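Filed under: Kit & Gadgets / Interviews
14 comments | 11 shares

Teaching robots to lay the table, one fork at a time

I had been in the Surby workshop for all of five minutes when somebody handed me a gripper and told me to go and pick up a spoon. I should say that I have picked up a great many spoons in my life and consider myself fairly good at it. It took me three goes!

Surby is a small outfit that makes one thing, a hand-held gripper kit called the Madeo. You hold it, you squeeze, the two fingers close, and a little camera on the tool records what you did, so that a robot arm fitted with the same fingers can learn from it later. They sell it as a kit with spare pads and a carry case, and they also hire it out by the month, mostly to university labs and to a handful of companies who want a robot that can clear up after lunch.

I'd come to talk to the founder, who asked me to leave names out of it (a shy person, very good at soldering, makes a terrifyingly strong cup of tea). We sat at one end of a long bench and I started with the obvious one. Why table-laying?

"Because everybody knows how to do it and nobody thinks about how," the founder said. "You ask a person to move a fork and they just move the fork. Then you ask them to do it with two foam pads instead of a thumb and finger and suddenly they're tilting their head and holding their breath. Those little adjustments are the bit we want to record."

I was certainly holding my breath. Cutlery lies very flat, you see, and the Madeo's fingers come in from above, so you have to get the pads down either side of something that is barely taller than a coin. The trick I was shown is to lower the tips until they just touch, close slowly, and let the foam give a bit. Go in too high and you pinch air. Go in too low and you shove the tray across the table, as I did, twice.

"Everyone shoves the tray," the founder told me kindly.

We got on to the pads, which I'd been warned is the subject you raise if you want to be there until teatime. The first version of the kit had hard rubber tips. They lasted for ages and they were hopeless on anything shiny. Then came silicone, which gripped beautifully and also gripped tablecloths, napkins and once a visitor's sleeve. The foam arrived with the third version and has stayed.

"Foam is a compromise, I'll say that to anyone," the founder said. "It wears. It tears if you catch it on an edge. But it squashes round a handle, it's cheap, and you can swap a pair in the time it takes the kettle to boil. People write to me and ask for tougher pads and I say, fine, I'll send you the rubber ones, and a month later they write and ask for the foam back." 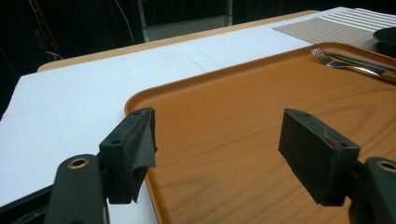
How often do you need to change them, then? The founder reckons on a new pair after 60 hours of ordinary use, sooner if you're working with knives. The kit comes with 9 spare pairs, and I did wonder whether that was generous or a bit of a warning. A refill pack is sold separately. I'd have liked to see them held on with something quicker than screws, and I said so.

"We tried clips," came the reply, with a sigh. "Clips click. They work loose, just slightly, and then your pad is sitting a hair off where it was yesterday, and all your recordings from the afternoon disagree with the ones from the morning. A screw stays where you put it. I know it's annoying. I'm annoyed by it too, I change more of them than anyone!"

I had a proper go after that, with the founder calling out jobs like a very patient head waiter. Fork to the left of the plate. Knife to the right. Fork back on the tray. My hand got tired sooner than I expected, and this is probably my main grumble about the Madeo. The trigger is stiff. It's meant to be, so that you feel how hard you're squeezing, but after 30 minutes I was swapping hands and shaking my fingers out under the bench. Someone with smaller hands than mine would struggle, I think. There is a lighter spring on the way, due in April if the supplier behaves.

The other thing I asked about was the competition. There's a rival kit, the Laizer, which costs rather less and has a motor to close the fingers for you, so no sore hand. I'd tried one at a trade show and quite liked it. Did that worry them?

"It's a nice bit of kit," the founder said, after a pause long enough for me to drink some of the tea. "I'd recommend it to people who are picking up boxes. With a motor you press the button and it closes, and that's lovely, but you don't feel the fork slip. When you're squeezing it yourself you feel it go and you correct it before you've had time to think. I want that correction in the recording. Someone else might not care, and they should buy the cheaper one."

I thought that was a very fair answer from a person with a shed full of stock to sell.

We talked for a while about what happens to all the recordings. Surby doesn't train any robots itself. Customers keep what they record, and the software that comes with the kit (it's called Plasulia, and no, I didn't get a straight answer about why) tidies it up and throws out the bad takes. It's the weakest part of the package, if I'm being picky. It ran happily on the workshop laptop but the menus are a muddle, and I clicked on "Finish" twice when I meant "Save and carry on". The founder winced and wrote it down.

"The software was me, at night, on my own," they said. "We've got someone on it now. Give it until the next update and then be rude about it."

I asked which objects cause the most trouble. I'd have guessed wine glasses, but apparently glasses are easy, people are careful with glasses. Teaspoons are bad. Paper napkins are worse. The one that comes up again and again in customer emails is lifting a knife that's lying right up against something else, because there's no room for the second finger to get in. You have to nudge it clear first, and people forget that the nudge is part of the job too.

"They'll send me a recording and say, sorry about the messy bit at the start," the founder said. "And I write back and tell them the messy bit is the best thing they've sent me. Please don't tidy it. A robot in somebody's kitchen is going to find the knife wedged up against the side as well, and it needs to have seen somebody sort that out."

So would I buy one? For a lab or a small firm that wants recordings of fiddly everyday jobs, yes, I think I would, and I'd order extra pads at the same time to save on the postage. For a hobbyist it's a lot of money and you'd need a robot arm at the other end to make any sense of it. The monthly hire looks like the better way in. You get the same case and the same spares, and Surby will take the cost of the first month off if you decide to keep it.

Before I left I had one more try at the spoon. Down, touch, close slowly, let the foam give. Up it came, first time, and I carried it the whole length of the bench and put it down next to the founder's mug, very pleased with myself.

"Good," said the founder. "Now do it another 11 times and we'll have something we can use."

Share this | 14 comments
Tagged: robots, grippers, hands-on, small makers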